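Learning to Program at My Own Pace, Part Whatever This Is

I promised myself back in August that I would write one of these every month, and you can see how well that went. But the coffee is made, the house is quiet and I finally have something to report, so pull up a chair.

For those of you who are new (hello, and thank you for reading!), I started learning to program after a career spent doing nothing of the kind. I picked Python, mostly on the advice of my friend Yaryna Tkachenko, who writes software for a living and has been very patient with my messages. The project that keeps me going is a little program I call Gundusus, which was a nonsense word from my childhood and seemed as good as any. It keeps track of my recipes. I have 2771 of them, typed out over the years in one enormous text file, and for most of that time the only way to find anything was to scroll and hope.

The first version of Gundusus was one long file. I mean really long. Everything happened from the top down: it opened the recipes, split them up, asked me what I wanted for supper, searched, printed the answer and quit. I was terribly proud of it. Then I wanted to search by ingredient as well as by name, so I copied the searching part, pasted it lower down and changed a few words. Then I wanted to search by both, and I copied it again. You can probably guess where this is heading.

What finally got me was a bug with the accents. If I typed "creme" it wouldn't find "crème", and I fixed that one evening and went to bed happy. The next day I searched by ingredient and there it was again, the very same problem, because of course I had fixed it in one copy and left the others alone. I spent the better part of a morning convinced that the computer had forgotten my changes. I even restarted it. Twice!

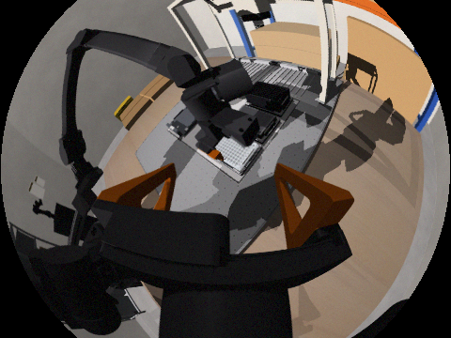 Functions were the thing I had been avoiding. I had read the chapter on them in my beginner's book, nodded along and gone straight back to copying and pasting, since it all sounded like extra ceremony for a small program like mine. Yaryna had me sit down and write just one, called clean_up, that takes a bit of text, makes it lowercase, strips the accents and hands it back. She said to think of it as one tool with one job, like those two orange fingers with the gap between them, where whatever needs handling goes in the gap and the fingers don't have to know anything about the rest of the table. I liked that a good deal better than the book's explanation, which had a lot of boxes and arrows in it. So now every search goes through clean_up, and when I find another odd letter (there was an ø lurking in a Danish cookie recipe) I fix it in one place and go make a sandwich.

After that I got a little carried away. I turned everything into functions. I had a function for printing a blank line. I had a function that called another function that did nothing but add an "s" to the word "recipe" when there was more than one, and I'm keeping that one, thank you very much, because it annoys me to see "1 recipes" on the screen. By the end of the week I had 50 of them, and Yaryna looked it over and gently suggested that maybe I could do with fewer. I'm down to 16 now and I can tell you what each one does without peeking.

The other thing I learned, and this one took me longer, was the difference between printing and returning. They looked the same to me! If my function printed the answer, I could see the answer, so surely the program had the answer. It did not. It had None, that word with the capital N that had been turning up in odd spots on my screen for weeks, and I had been treating it as a sort of weather. When you print something you are showing it to a person, and when you return it you are handing it to the rest of the program. I wrote that on a sticky note and put it on the edge of my monitor, where it has been joined by a second note that says "save first."

Lev Stetsiuk left a comment on my last post asking how I choose names for things, and I've been meaning to answer. Badly, Lev! I used to call everything x or stuff or stuff2. Lately I try to say out loud what the thing is, as though I were asking someone to pass it to me across the kitchen, and then I type that. It makes for some long names. I have a variable called recipes_without_a_title, and I'm fond of it, and it has 15 recipes in it that I really ought to sort out. One of them is simply the word "beans" and an oven temperature.

Next I want to tackle reading the recipes from separate files instead of the one giant one, which Yaryna says will be easier than I think and I suspect will be harder than she thinks. I also want to learn how to write tests, as I keep breaking the ingredient search whenever I touch anything near it. If any of you have a favorite beginner-friendly guide to testing, please leave it in the comments. I read all of them, usually over breakfast.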